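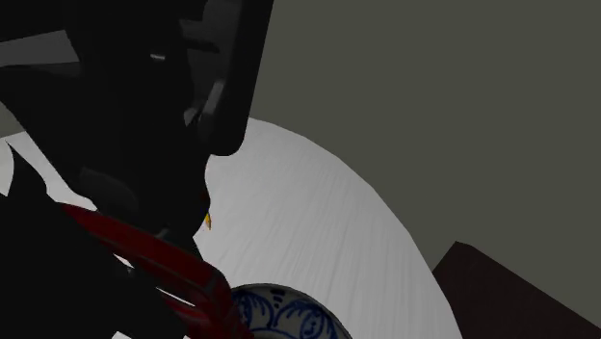 Sushil Pal preguntó en la sesión anterior si hay que recalibrar la pinza cada vez que se cambia la escena, o si basta con hacerlo al cargar la celda. Basta con hacerlo al cargar, siempre que no se haya tocado el modelo de los dedos.

Práctica 13. Puesta a punto de la celda simulada Urkholm
17 de enero de 2019

1. Abrir la celda y llevar el brazo a la posición de reposo.
2. Comprobar que la pinza cierra del todo sin carga. Si queda holgura, corregir el cero en el panel de ejes y guardar.
3. Coger una pieza estrecha por el canto, con los dedos casi juntos, y mantener el agarre durante 22 ciclos de simulación. Si la pieza gira, se sube la fuerza un paso – nunca dos seguidos.

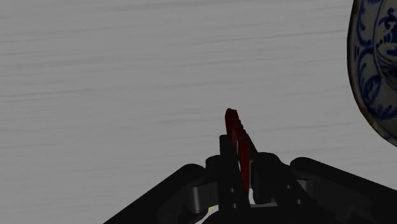
Figura 2. Pieza roja sujeta entre los dedos de la pinza.

El contacto se revisa con la vista cercana. La vista general sirve para otra cosa: ver si la muñeca y los eslabones tienen recorrido libre sobre la mesa. Conviene alternar las dos antes de dar por bueno un valor, y anotar en la hoja

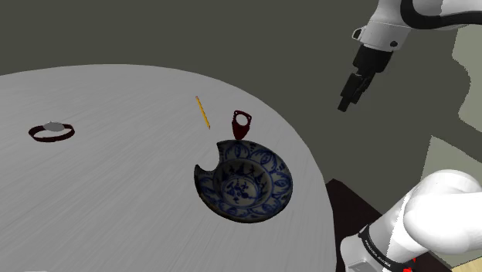
la fuerza final, el cero de la pinza y el número de escena. Quien trabaje con la escena 166 debe cargar además el archivo de límites de Gilier, que no viene incluido.

Entrega: la hoja y el registro de ejes, en la carpeta del grupo. Las dudas sobre el registro, a Lempi Kiiskinen.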